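FAQ – Tissus d'entraînement et fils pour exercices de suture

Dernière mise à jour : 13/09/2020

Les réponses ci-dessous concernent les supports de tissu et les fils distribués par Stendis pour l'atelier de suture de Notport. Pour les tissus synthétiques de la gamme Floddale, se reporter à la notice du produit.

Quel type de surface convient à un premier exercice ?
Une surface large, tendue sans excès et présentée à plat. Un tissu mou dont la teinte varie du rose pâle au rouge profond ne pose pas de difficulté particulière, mais les zones claires et fibreuses opposent souvent plus de résistance à l'aiguille que les zones rouges. Il est conseillé de choisir le point d'entrée avant de prendre l'aiguille en main.

Comment répartir le travail entre les deux instruments ?
Le porte-aiguille conduit le passage. La pince de préhension reste à proximité, mors ouverts, prête à reprendre le fil ou à présenter le tissu. Elle ne doit pas s'appuyer sur la surface en attente : une pression prolongée marque le tissu et déplace le point de sortie.

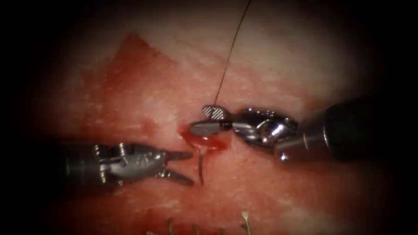
L'angle entre les deux axes de travail a aussi son importance. Des instruments presque parallèles se gênent au moment du nœud ; des instruments arrivant de côtés opposés laissent plus de place à la boucle. Les réglages de hauteur se font avant le premier passage.

À quelle distance du bord faut-il piquer ?
La distance dépend de l'épaisseur du support et figure sur la fiche de l'exercice. Elle doit être la même de part et d'autre de la ligne de suture. Un écart visible entre entrée et sortie entraîne un décalage des berges au serrage.

Peut-on saisir le fil directement avec le porte-aiguille ?
Oui, à condition de le prendre par le brin qui sera coupé. Les mors striés ou quadrillés peuvent écraser un fil fin et réduire sa résistance. Un segment écrasé ne doit pas se retrouver dans le nœud.

Le point de ponction saigne. Faut-il interrompre l'exercice ?
Un suintement limité au point de passage n'impose pas l'arrêt. Si le site n'est plus lisible, tamponner avec une compresse, attendre, puis reprendre. Ne pas tirer sur le fil pour dégager la vue – la traction élargit l'orifice.

Le fil garde des ondulations. Est-ce un défaut ?
Non. Les monofilaments conservent la mémoire de leur enroulement. Un étirement lent entre deux prises, avant le passage, en supprime une partie. Après le passage, on se contente d'ouvrir la boucle et de l'écarter du tissu.

Quelle longueur laisser au brin libre ?
Assez pour que l'extrémité reste accessible sans chercher sous la boucle. Un brin trop court ressort lors du premier tour ; un brin trop long s'enroule autour de la pince. Dans les exercices de la série Zeleke, la longueur est indiquée en tête de fiche. L'extrémité libre doit rester visible pendant toute la formation du nœud. 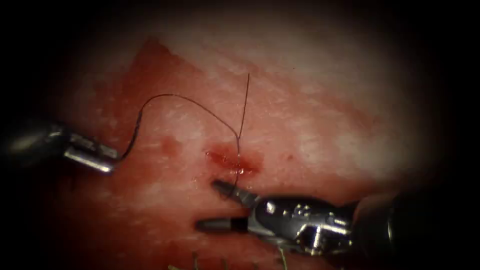
Combien de nœuds faut-il réaliser par support ?
La fiche standard en prévoit 6. Les points supplémentaires sont autorisés s'ils ne recoupent pas une ponction existante.

Comment conserver les supports non utilisés ?
Dans leur emballage d'origine, au réfrigérateur, sans congélation. Un support congelé puis décongelé perd sa cohésion et se déchire au serrage. Une fois l'emballage ouvert, le tissu s'utilise dans la journée et doit être humidifié régulièrement au sérum physiologique.

Pourquoi le fil traverse-t-il le tissu au serrage ?
Trois causes sont fréquentes : une prise trop superficielle, une traction dirigée vers le haut, un support desséché. La traction doit rester dans le plan du tissu, les deux brins étant tirés en sens opposés.

Quelle référence indiquer pour une nouvelle commande ?
Supports de tissu : référence 594. Fils foncés : référence 134. Les deux articles sont expédiés séparément. Les commandes passées en janvier sont traitées après l'inventaire annuel.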